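Nine Hours for One Perch

I have been threatening to fish Hirkton Reservoir for walleye since we moved out here, and I ran out of excuses around the time my wife started reading the tackle receipts out loud. So last Saturday the alarm went off at an hour I associate with burst pipes, and I drove out past Clesthorpe with a cooler, a thermos and a level of confidence that the day would go on to correct.

For anyone new to this blog, I am a bass fisherman. Not a good one, but the bass in our end of the county are forgiving. They live next to things you can see, like docks and fallen trees, and they will eat something purple if it annoys them enough. Walleye live on the bottom of a large flat lake that looks the same in every direction, and they prefer to eat when sensible people are in bed.

Arnaldo Louro lent me his spare rod for the trip and a box of jigs he described as "the ones that work." He catches walleye the way other people catch colds. His instructions were to launch at the Iltham ramp, run to the second point, find 21 feet of water and drift a nightcrawler along the break until something happened. I wrote that on the back of a gas receipt and then left the receipt at the gas station.

The first point was easy to find. The second one depends on what you call a point, and I have now fished four candidates. At the one I liked best I found 21 feet straight away, let the worm down, felt it tick along the gravel and thought, well, this is going nicely. Then I was snagged. I got snagged there again on the next drift, and on the one after that, and by breakfast the box of ones that work was looking thin.
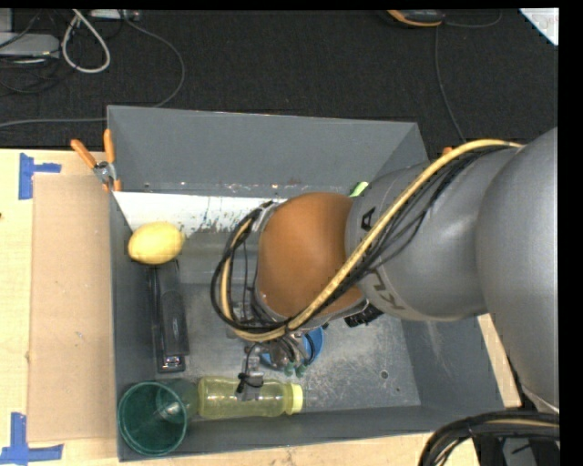 Around mid-morning the wind got up from the west, which the forecast had called "light and variable." It was variable in that it kept getting stronger. My boat is a 14-foot aluminum thing with a trolling motor that was built for ponds, and for an hour or so I was less drifting a break line than being delivered to the far shore. I tied up in a little bay on the lee side, ate both sandwiches and watched a heron catch three fish.

I did get a bite in the bay. It was a proper one too, two taps and then a slow, heavy pull, and I said something out loud that I would like to take back. It was a yellow perch. It was as long as my hand, it had swallowed about a third of a nightcrawler, and it looked as surprised as I was. I put it back and told it we would say no more about it.

Joana Loureiro was at the ramp when I came in, loading up after a morning on the north side. She had two nice walleye on ice and had thrown back several more. She'd been trolling crankbaits in 9 feet, right up on the weed edge, because the wind pushes the bait in there and the fish follow it. I asked about the second point. She said that was a good spot in September.

I rang Arnaldo on the way home. He agreed that it was a very good spot in September.

So I have ordered some crankbaits, in perch pattern, as a gesture. The trolling motor is going to Lauritsen on Tuesday to have its bracket looked at, and if they can turn it around in time I'll be back out the weekend after next, on the weed edge, with the gas receipt taped to the dashboard. Anyone who wants to come along can have the dry seat. Bring your own jigs, as I owe Arnaldo most of a box.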